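Lista de inspección del puesto de recogida de demostraciones
Puesto: mesa blanca, proyecto Meesuk
Sala: laboratorio Loldale, planta baja
Fecha de inspección: 15 de mayo de 2020
Inspecciona: Verena Rainer
Revisa: Konrad Baumgartner
Inspección anterior: abril

Resultados posibles: C (conforme), CO (conforme con observación), NC (no conforme), NA (no aplica). Los comentarios van debajo de cada punto. Los puntos NC impiden grabar hasta que se cierren.

1. Zona de trabajo y accesos

1.1 Paso libre entre la mesa y los escritorios del fondo – CO
Se pasa bien por el lado de la puerta. Por el lado de los armarios hay que apartar material. Konrad pide que el operador pueda dar un paso atrás con la pinza en la mano sin tener que mirar al suelo.

1.2 Cables de red y alimentación fuera de la zona de pisada – C
Revisado después de cambiar la regleta. La canaleta del suelo está atornillada en los dos extremos.

1.3 Extintor accesible y con revisión en vigor – C

1.4 Iluminación suficiente y estable durante la sesión – CO
Uno de los tubos parpadea al encender. Esperar a que se estabilice antes de la primera toma. El parpadeo se nota en los vídeos y el modelo no tiene por qué aprenderlo. Pedido el recambio a mantenimiento.

1.5 Parada de emergencia de los brazos probada – C
Probada con los brazos en reposo y de nuevo con movimiento lento. Las dos veces cortó. Mientras se graba a mano, los brazos permanecen sin potencia y la llave la guarda quien firma la hoja de sesión.

2. Pinza manual

2.1 Dedos firmes, sin holgura en la articulación – C
Comprobado con la pinza cerrada y girando cada dedo con la mano. Si aparece juego, se para y se aprieta. No se corrige a mitad de serie, hay que cerrar la serie y abrir otra con número nuevo.

2.2 Superficie de contacto limpia – CO
Limpiar con paño seco. El alcohol de la última vez dejó velo en una de las lentes porque se pulverizó demasiado cerca. Aplicarlo siempre sobre el paño.

2.3 Bordes sin rebabas ni aristas cortantes – C

2.4 Peso y agarre – CO
Dos operadores mencionan cansancio en la muñeca al final del turno. Se mantiene el límite de 90 minutos seguidos con la pinza y un descanso antes de retomar. La muñeca cansada también se ve en los datos: las trayectorias salen más cortas y con tirones.

2.5 Tornillería marcada con pintura de testigo – C

2.6 Recorrido de apertura completo – C
Abrir y cerrar del todo 3 veces antes de iniciar la grabación. El programa de captura usa esos ciclos para fijar el cero.

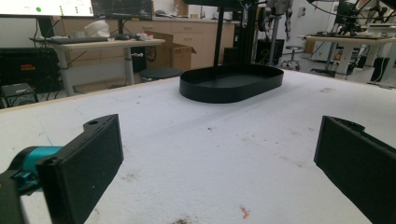 3. Superficie de la mesa y objetos

3.1 Tablero limpio antes de cada serie – NC
El criterio de limpieza sirve a la vez para la seguridad y para las demostraciones. Una mancha que se queda en el mismo sitio durante toda una serie puede acabar sirviendo de referencia al modelo, y entonces falla en cuanto se cambia de mesa. El tablero tiene borrones grises y motas oscuras repartidos por la superficie, además de una mancha parda y un punto rojizo anaranjado. Limpiar todo el tablero y volver a inspeccionar. Si algo no sale, anotarlo en la hoja de sesión y variar la posición de los objetos entre tomas.

3.2 Bandeja ovalada sin grietas y con el fondo plano – C
Pasar el dedo por el borde interior. La bandeja es negra, igual que los dedos de la pinza, y con poca luz el borde se confunde con ellos. No acercarla al canto de la mesa.

3.3 Posición inicial de la bandeja variada según el plan – CO
En las series de abril la bandeja empezaba casi siempre en el mismo sitio. El plan de Proltex pide repartir las posiciones por toda la zona alcanzable, también las incómodas. Usar la lista impresa y tachar cada posición al terminarla.

3.4 Soporte vertical detrás de la bandeja, bien fijado – CO
Apretar la base antes de empezar. Es fácil darle con la pinza al retirar la mano por encima de la bandeja. Si se mueve, hay que repetir la calibración.

3.5 Objetos frágiles o de vidrio – NA
No se usan en este proyecto.

4. Equipos de captura y ordenadores

4.1 Monitor visible desde la posición del operador – C
El operador debe poder ver el estado de la captura sin girarse con la pinza en alto.

4.2 Bebidas lejos de teclados y equipos – CO
Recordatorio para los dos turnos: los vasos se dejan fuera del laboratorio. Verena ya lo comentó en la reunión.

4.3 Espacio en disco comprobado antes de la sesión – C
Quedaban libres 635 GB. Por debajo de 100 GB no se empieza una serie nueva. Descargar al servidor Irkent y comprobar la copia antes de borrar nada.

4.4 Relojes sincronizados – C

4.5 Personas fuera del campo de las cámaras o con consentimiento firmado – CO
El fondo del laboratorio entra en las grabaciones. Falta el cartel de aviso en la puerta. Quien vaya a usar los escritorios de atrás durante una sesión tiene que haber firmado la hoja.

5. Calidad de las demostraciones

5.1 Tomas fallidas conservadas y etiquetadas – CO
No borrar las tomas en las que se cae el objeto. Se marcan como fallo y se guardan aparte – Proltex las usa para la evaluación. En el turno de tarde se estaban descartando.

5.2 Velocidad de la mano dentro del margen – C
Movimiento continuo, sin golpes contra la mesa. Los golpes estropean la toma y además aflojan los dedos de la pinza.

5.3 Hoja de sesión completa – CO
Faltan las iniciales del operador en una de las hojas. Localizada y pendiente de completar.

Acciones pendientes
Limpieza e inspección del tablero (3.1): Verena Rainer, antes de la próxima serie.
Cartel de aviso en la puerta (4.5): Konrad Baumgartner.
Recambio del tubo (1.4): mantenimiento, ya solicitado.
Aviso al turno de tarde sobre las tomas fallidas (5.1): Verena Rainer.

Comentario del revisor
De acuerdo con los resultados. El punto 3.1 se queda en NC hasta que yo vea el tablero limpio. En el 2.4 prefiero no subir el límite aunque vayamos justos de demostraciones. – K. Baumgartner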